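Print this story
E-mail to a friend

Search Search stories All Fiction Articles Go

Open Day at Stasalard

I only went for the free parking. Well, that and my sister had told me I needed to get out of the flat more, and the poster at the bus station said OPEN DAY, SEE THE HANDS AT WORK, TEA PROVIDED, and you can't say no to tea. So off I went on the number 29 to Vukville (the car had failed its MOT by then, so bang went the parking) with a cheese roll in my bag and no idea what Stasalard made, or did, or was.

It was hands, mostly. Hands for robots. The woman on the front desk gave me a sticker with VISITOR 69 on it and told me to follow the yellow line, and I followed it past a canteen and two locked doors and a very sad rubber plant until I came to a dark room with a white table in it, lit up like a snooker match.

I should say that I used to work at Brornen, on the clock side. Ten years of it. Tiny springs, tiny pins, tweezers in one hand and a cup of something cold in the other. So when I saw the compartment tray on the far side of that table my fingers went twitchy all by themselves. I know a sorting tray when I meet one!

A young man in black had the job of showing us. He had a sort of gripper you hold yourself, like a litter picker that had been to university, and he told us that was how they taught the machine. You do the job with the tool in your fist, over and over, and the machine learns it from you.

"So it's an apprentice," I said.

"Sort of," he said.

"Does it make the tea?"

He'd obviously had that one already.

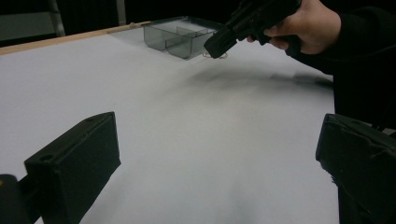
The hand tool over the white table, with the tray just behind it.

There was a little bent thing lying in front of the tray, a wire or a clip, I couldn't tell from the back, and he hung the tip of the tool over it and the whole room went quiet. Grown adults, holding their breath over something you'd hoover up without noticing. A small boy near me had stopped eating his crisps with one halfway to his mouth.

I held my breath too, I admit it. I was back on my bench at Brornen with the supervisor coming up behind me, and the pin I wanted sitting there in the light, and my own hand looking like somebody else's.

Then he got it, and up it went, and over, and we all clapped. He went pink. He let it drop in the tray with a tick that I'd have known anywhere, and I had to look in my bag for a bit until my eyes behaved.

After that he asked if anyone had questions. A man with a rucksack wanted to know about batteries. A lady wanted to know if it could do peas. I put my hand up, which I haven't done since school, and asked him why he was coming at it from the top.

"Sorry?"

"You're coming straight down on it. You want to come in low and let it roll to you. Otherwise you're pinching at the air half the time."

He looked at the tool and he looked at me. I thought, here we go, you've done it now, you and your big mouth, and I started looking for the yellow line.

"Would you show me?" he said.

Well! I told him I couldn't possibly, and I was round the table before I'd finished saying it.

It was lighter than I'd expected. The grip was warm from him, and it squeezed nicely, with a bit of give at the end, the way good tweezers do. I made a mess of the first one and sent it skating off the table altogether, and the boy with the crisps crawled under and found it, bless him. The second one I got. The third one I got without thinking, and that's the only way worth getting them — you mustn't look at your hand, you look at where the thing is going.

"Do that again," he said, and called somebody over from the next room.

I did it again. I did it until the tea had gone cold and the others had been taken along to see the Ellis, a big orange arm that stacks boxes and had a rope round it. I could hear them all going ooh. I didn't mind. I don't care much for boxes.

When I gave the tool back he had a go my way. He came in low from the side and missed, and swore under his breath, and said sorry, and tried again. 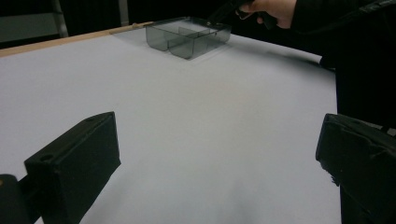
Another go, with the tip right over the far edge of the tray.

"Slower," I said. "It isn't going anywhere."

They asked me for my phone number at the desk on the way out. I wrote it down wrong the first time, with the sevens in the wrong place, and had to ask for another form. The woman wanted to know how long I'd been in robotics.

"Since dinner time," I said.

I ate my cheese roll at the bus stop in the dark. It gets dark so early in December. The 29 was late, and I sat there with my sticker still on, opening and closing my hand inside my glove.

They rang at 9 the next morning. I let it ring four times so I wouldn't seem keen.

Print this story
E-mail to a friend

More stories
The Lodger's Piano
Nine Coats
What We Did About the Geese
A Short Walk to the Chemist
Mother's Other Kettle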